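How We're Building a Robot That Hangs Up Laundry
Cadmont Shared Workshop – Kids' Page
Tuesday, September 19, 2023

Quick one this month, the glue is drying and I have ten minutes.

So. What is a robot arm? Think about your own arm. Shoulder, elbow, wrist, fingers. Each spot that bends is a joint. A robot arm has joints too, and at every joint there's a motor. Motor turns, arm bends. That's most of it!

Our robot is called Plilia. Plilia has two arms because laundry is floppy. Try putting a T-shirt on a hanger with one hand. Go on, go try it. Annoying, right? The shirt slides off, the hanger spins round, you end up using your chin. Plilia has no chin.

What's inside

Motors – for bending.
Wires – they carry power and messages.
Little circuit boards – these pass the messages on. Board says "bend a bit," motor bends a bit.
A computer – decides what the message should be.
Screws. So many screws. We have used 593 and I keep finding more on the floor.

How does it know what to do?

It doesn't, at first. A new robot knows nothing about shirts. It doesn't know a sleeve from a sock. So we show it. A person moves the arms through the job, and the computer saves every bend of every joint. Then we do it again. And again. So far we have saved 892 tries. Some were good. On plenty of them the shirt landed on the floor, and we keep a few of those too, becuase the computer can learn from picking things back up.

After that the computer looks for patterns. Something like: when the cloth is here, the fingers usually go there. Then it has a go by itself, slowly. We stand by the off switch.

Why is cloth so hard?

A block is always the same shape. A shirt is never the same shape twice. Drop one on your bed, look at it, pick it up and drop it again. Different heap! You can find the collar in a second. For a robot it's a real puzzle.

Building the table

The arms have to be bolted down tight. If the base wobbles, the fingers wobble a lot more – same as holding a long stick by the end. We used a metal rail from Pillbridge, the parts shop, and cut it to fit. A grown-up did the sawing. Goggles on, always.
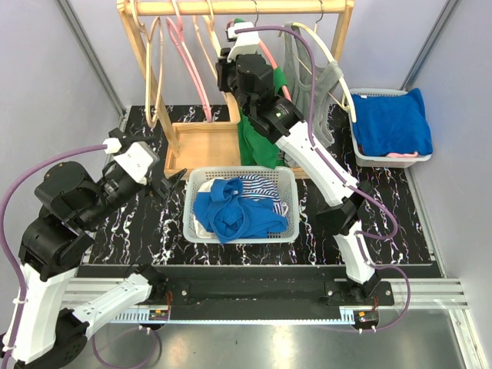
Hanging up is the job we're teaching Plilia now, and the hardest bit is the lift. The cloth has to go high enough to clear everything on the table before it gets anywhere near a hanger. The right gripper is holding the green one up by the wooden rack, and the left gripper is open with nothing in it. Purple cables run along both arms, and they need some slack in them or they'd tug when an elbow bends. Always leave slack. I learned that one the hard way.

Try it at home

You need a sock, a hanger and two clothespins. The clothespins are your grippers. No fingers on the sock! Get it over the hanger useing only the pins. Time yourself, then do five more goes and see if you get faster. That's practice, same as the robot's.

Next time: the Leitão sorting box, and why it keeps eating buttons.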